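Cómo doblar camisetas y organizar la ropa limpia
Guía práctica del servicio de lavandería de la residencia Stondlow

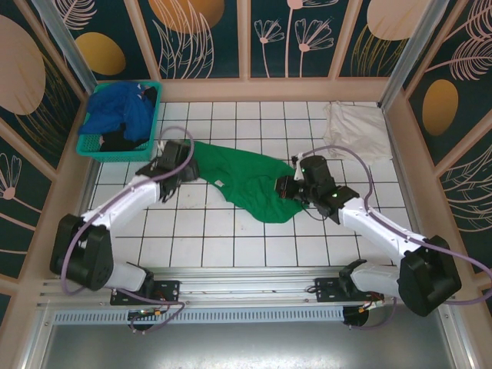
1. Objeto de esta guía

La presente guía se dirige a las personas residentes que utilizan la lavandería de autoservicio y recoge el procedimiento recomendado para doblar camisetas de manga corta. El método es el mismo que se aplica a la ropa de cama y a los uniformes del edificio Baneseck, adaptado a prendas pequeñas. Puede seguirse en la sala de lavandería o en la propia habitación.

2. Preparación de la superficie

Elija una superficie lisa, limpia y seca, de mayor tamaño que la prenda extendida. Una mesa es lo más cómodo para la espalda, aunque también puede emplearse un suelo embaldosado recién fregado y seco. Retire del área cualquier otra prenda. La ropa pendiente de doblar debe quedar a un lado, preferiblemente en un cesto de plástico con paredes perforadas, que facilita la ventilación.

Compruebe que la camiseta esté completamente seca, en especial el cuello, las axilas y las costuras. Si conserva humedad, devuélvala al tendedero.

3. Extendido de la prenda

a) Localice la etiqueta y el cuello para determinar la orientación de la camiseta.
b) Sujete la prenda por dos extremos opuestos y tire con suavidad hasta que el tejido quede plano. No la estire en diagonal más de lo necesario, pues el punto de algodón puede deformarse.
c) Coloque la camiseta boca abajo, con el cuello en el lado más alejado de usted.
d) Alise las arrugas con la palma de la mano, desde el centro hacia los bordes.

4. Doblado

a) Lleve el lateral derecho hacia el centro de la espalda, con un pliegue recto desde el hombro hasta el bajo.
b) Doble la manga hacia fuera, de modo que no sobresalga del pliegue.
c) Repita la operación con el lateral izquierdo. Ambos pliegues deben quedar paralelos.
d) Suba el bajo hasta la mitad de la prenda y vuelva a doblar hasta alcanzar el cuello.
e) Dé la vuelta a la camiseta y corrija los bordes.

Las tallas grandes admiten un tercer pliegue horizontal. En los cajones del modelo Ikonen, instalados en todas las habitaciones, las camisetas pueden guardarse en vertical, con el lomo hacia arriba.

5. Clasificación

Doble primero las prendas de un mismo tipo y apílelas por separado. Se recomienda no superar las siete camisetas por pila. Las prendas blancas se guardarán aparte de las de color intenso, sobre todo durante los primeros lavados. Los paños y toallas pequeñas se doblan al final, en cuatro partes.

6. Prendas olvidadas

Las prendas sin recoger se trasladan a los armarios Sterness, situados junto a la entrada de la lavandería. Para reclamarlas, diríjase a recepción (extensión 3616) e indique el color, la talla y el número de habitación. El plazo de reclamación es de 44 días. La relación de prendas depositadas se actualiza en septiembre, al inicio del curso.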